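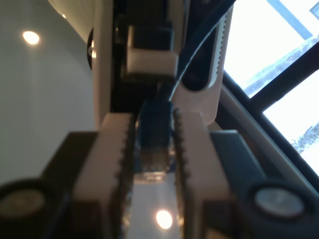

*Blue plug held in the gap, clear end down.*

**June, 9:15 in the morning. Goalkeeper gloves, palm foam**

Continued from the previous page. Two foams are left in the comparison, Sorener and Fulier, both 4 mm. The third one we stopped after the seams opened on the thumb, and I don't want to spend more time on it.

Sled test on the cut ball panel, dry. Load is 200 g on the sled, same string, same pulley. Sorener moved at 226 g of pull. Fulier moved earlier, but I pulled the string a little bit to the side on two runs, so I crossed these out and will not write the number until it is repeated.

Wet runs after that. Yiran prepares the panels: spray, wait, shake once, put on the board. Please everybody do the shake the same way. When Cameron did it last time he dried the panel almost completely with his sleeve and we got a beautiful result which means nothing.

Observations, wet:

- Sorener becomes better in the first minutes, then it stays. It needs to be damp before the session, the keepers know this already.
- Fulier feels sticky to the hand from the start. On the sled I see less of this than I feel.
- Small crumbs of foam on the panel with Fulier. Not many, but I would not like to see them before a match. 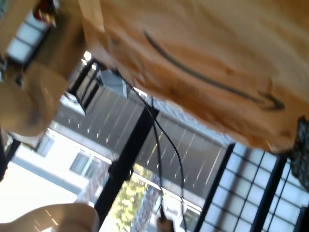
*Cardboard box with the curved arrow.*

14:30. Training ground at Birken with Isla Baxter. Each keeper took 40 shots, half with one pair and half with the other, changed in the middle. Abenezer was shooting from the edge of the area and Vlasta wrote down held / parried / dropped. The pairs had no label outside, only a thread inside the cuff (red is Sorener, white is Fulier). The second keeper found the thread and guessed, so his opinion is noted but I don't count it.

Isla's comments, as she said them: Sorener "quiet", good on low balls, the fingers feel a bit thick. Fulier "grabs too early", she had one ball that stuck on the fingertips and turned her wrist. She prefers Sorener for rain. For a dry pitch she has no preference.

Held and dropped are almost the same for both foams. I think the shots were too easy — Abenezer was kind to her, and he admits it. Next time from closer, and some crosses with a body in the way.
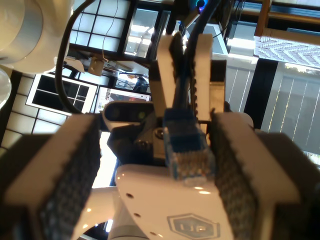
The palm surface is the next question. Until now we compared only smooth foam, and a smooth foam loses its face first under the fingers, where the ball arrives. Vlasta wants to press a pattern in the finger area and leave the center of the palm flat. My first drawing had wide grooves, and I now think they are too wide. The dark gray pads on the white gripper fingers have a fine woven or dotted surface, and I would start with something as fine as this, on both sides of the catch. Vlasta asks if mud will fill it. Probably yes, so it must go through the mud tray before we sew anything.

To do:

- repeat Fulier dry, straight pull, me and Yiran together
- new ball panel, the old one is polished in the middle
- ask Isla for her old match pair, for the wear pattern
- Cameron: cuff strap is 1 cm too short on the large size, again

Fulier offcuts are in the drawer under the press, please don't mix them with Sorener, they look the same.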